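The second life of household cloth
Drarthorpe Quarterly, 9 Mar 2022

Textile reuse in Drarthorpe has long depended on the charity bin and the church hall. Under the regional recovery program, which enters its second stage in April, the district will treat discarded cloth as a material in its own right, with its own collection routes and its own grading standard.

The program is centred on the former Tikkanen mill, where 2000 square metres of floor have been leased for sorting. Garments fit for wear are passed to local agencies. The remainder – worn sheets, towelling, single socks – is graded by fibre and colour and sent to Andis for shredding into insulation and industrial felt.

Grading remains the most demanding stage. Blended fibres are difficult to judge by hand, and labels have often been removed. The Cemonow standard, adopted by the district last year, recognizes 42 categories of cloth.

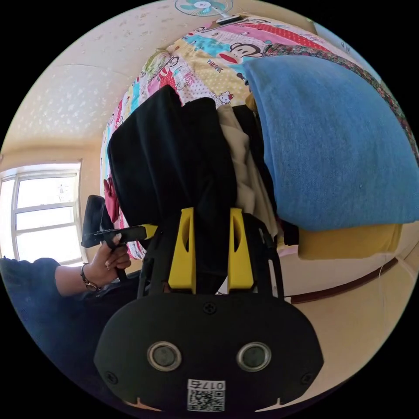 Dark fabric among clothing and bedding.

Households may register for kerbside collection through the district office. The first stage is limited to 500 addresses, and items should be bagged and free of mould.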